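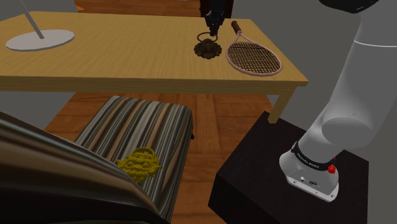 What does Ziltia do?
Ziltia gets feature films from Ethiopia and the wider Horn of Africa onto screens in the United States. We license them, subtitle them in English and book them into theaters.

September 2026
By Ebise Gashaw
14 comments | 186 shares

Ziltia started as a monthly screening in a rented hall in Kerkmont. The first title we showed was a family drama called Gudeta, on a disc with subtitles that ran two lines behind the dialogue. People stayed to the end anyway and asked when the next one was. Ayana Derese and I had been splitting the hall rent between us, and by that December we had registered a company.

We now have 632 films in our catalog. Most are in Amharic or Afaan Oromo, with a smaller group in Tigrinya and Somali. Some 700 screenings went through our booking desk last year, most of them one-night shows in independent theaters, college halls and community centers. A few titles get a full week. Enar, a thriller about two brothers who run a bus line, had three weeks in Kerkmont and is still our most requested film.

How we work

Producers keep their copyright. We take a license for a fixed term, usually 3 years, and pay a share of ticket sales every quarter. The statement lists each theater by name. If a film isn't booked in its first year, the producer can take it back without a fee.

Subtitles are done in-house. Every film is translated by one person and checked by another, and song lyrics are translated too, which a lot of older prints skipped. Ayana runs this side of the company. She also decides what gets a new sound mix - older films often need one before a theater will accept them.

I handle bookings and contracts. Theaters can ask for a preview link for any title in the catalog. We send the poster, trailer and press notes with the confirmation, and the film file goes out two weeks before the show.

What we don't do

We don't finance productions and we don't represent actors. We get a lot of scripts by email and can't read them. Finished features are welcome at any time of year, with or without subtitles. Short films are only considered for the December program, and entries for that close when the slots are full.

Our office is on the second floor above the old Kerkmont ticket hall. Visits are by appointment - please write first, as one or both of us may be away at a screening.

14 comments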